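Vorlesungsskript Kommunikationsnetze und Regulierung
Sitzung 8: Mobilfunkversorgung in dünn besiedelten Gebieten
Yi-an Cheon, 5. Juli 2019

Die letzte Sitzung endete bei der Vergabe von Frequenzen und den Auflagen, die daran hängen. Heute geht es um die Frage, wann ein Gebiet als versorgt gilt und wer zahlt, wenn sich der Ausbau für den Betreiber nicht rechnet.

1. Was heißt »versorgt«?

Versorgungsauflagen beziehen sich meist auf Haushalte, seltener auf Fläche oder Verkehrswege. Der Unterschied ist erheblich. Eine hohe Haushaltsabdeckung lässt sich erreichen, indem man Städte und größere Orte anschließt. Täler, Waldgebiete und Nebenstraßen bleiben dabei unter Umständen ganz ohne Signal. Wer eine Auflage liest, muss deshalb immer drei Angaben suchen: die Bezugsgröße, die Mindestdatenrate und die Frist. Fehlt eine davon, ist die Auflage kaum überprüfbar.

Hinzu kommt die Frage, wo gemessen wird. Die Karten der Betreiber beruhen auf Ausbreitungsmodellen und gelten in der Regel für den Außenbereich. Im Gebäude kommt je nach Bauweise deutlich weniger an. Stahlbeton und metallbedampfte Fenster dämpfen stark, Holzständerwände wenig. Höhere Frequenzen sind davon stärker betroffen als niedrige.

2. Rechenbeispiel Fulena

Die Gemeinde Fulena hat 485 Haushalte, verteilt auf einen Hauptort und mehrere Weiler. Der Betreiber Jorkitano meldet den Hauptort als versorgt, die Weiler nicht. Für den Lückenschluss wären 4 neue Standorte nötig. Einer davon ließe sich auf einem vorhandenen Funkmast errichten, die übrigen brauchen Fundament, Stromanschluss und Anbindung ans Kernnetz. Teuer ist vor allem die Anbindung. Wo kein Glasfaserkabel liegt, bleibt Richtfunk, und der setzt Sichtverbindung voraus.

Das Gelände um Fulena ist bewegt, die Sichtverbindung also nicht selbstverständlich. In der Planung wird zuerst ein Höhenprofil erstellt, dann die erste Fresnelzone geprüft. Ragt ein Hindernis hinein, kommen ein höherer Mast oder ein Zwischenstandort in Frage. Beides verlängert das Genehmigungsverfahren.
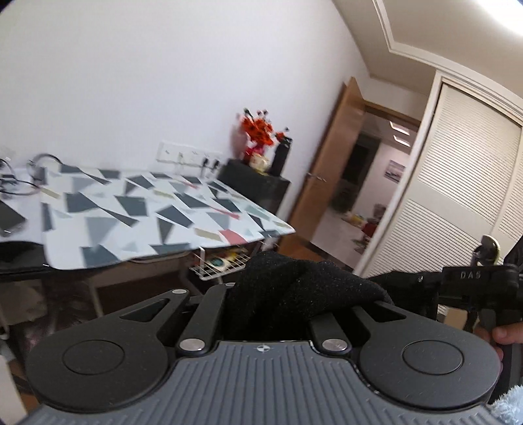

Für die Innenversorgung reicht die Karte allein nicht aus, man muss Annahmen über die Nutzung treffen. In der Übung rechnen wir mit einem Endgerät auf Hüfthöhe und mit einem zweiten Gerät in einem ungünstig gelegenen Raum. Als solchen Raum nehmen wir ein Schlafzimmer wie das auf dem Bild und setzen es auf die vom Sender abgewandte Hausseite. Die Gebäudedämpfung wird als fester Zuschlag in dB angesetzt und zur Freiraumdämpfung addiert. Bitte den Zuschlag im Lösungsblatt ausdrücklich angeben, sonst lässt sich das Ergebnis nicht nachvollziehen.

3. Wege der Finanzierung

Für Gebiete ohne wirtschaftlichen Ausbau sind im Wesentlichen folgende Modelle im Gebrauch:

- Auflage in der Frequenzvergabe. Der Betreiber trägt die Kosten und preist sie in sein Gebot ein.
- Direkte Förderung. Der Staat schreibt die Wirtschaftlichkeitslücke aus, den Zuschlag erhält das niedrigste Gebot.
- Universaldienstfonds. Alle Betreiber zahlen umsatzabhängig ein, aus dem Fonds werden einzelne Vorhaben bezahlt.
- Gemeinsame Nutzung. Mehrere Betreiber teilen sich Mast und Strom, teils auch die aktive Technik.

In Fulena haben sich Jorkitano und der Mitbewerber Pumari auf eine passive Mitnutzung verständigt: gemeinsamer Mast, getrennte Antennen. Pumari beteiligt sich mit 25 Prozent an den Baukosten. Kartellrechtlich ist das weniger heikel als die Teilung der aktiven Technik, denn beide Netze bleiben technisch unabhängig. Den Fall der aktiven Mitnutzung behandeln wir am Beispiel Kioko in der nächsten Sitzung.

4. Auskunft und Kontrolle

Anfragen aus dem Parlament oder von Gemeinden beantwortet meist das zuständige Ministerium, gestützt auf Zahlen der Regulierungsbehörde, die sie ihrerseits von den Betreibern erhält. Eine angekündigte Jahreszahl ist daher zunächst eine Planangabe. Verbindlich wird sie erst, wenn sie in einer Lizenz oder einem Förderbescheid steht und dort mit einer Sanktion verknüpft ist.

Aufgaben zur Übung

a) Berechnen Sie für den Hauptort Fulena die Dämpfung bei 800 MHz und 1800 MHz, jeweils außen und innen.
b) Formulieren Sie eine Versorgungsauflage für die Weiler mit Bezugsgröße, Datenrate und Frist.
c) Vergleichen Sie Förderung und Fonds aus Sicht von Pumari. Eine halbe Seite genügt.

Abgabe vor der nächsten Sitzung im Sekretariat oder als PDF.

Kontakt | © 2019 Yi-an Cheon | Nach oben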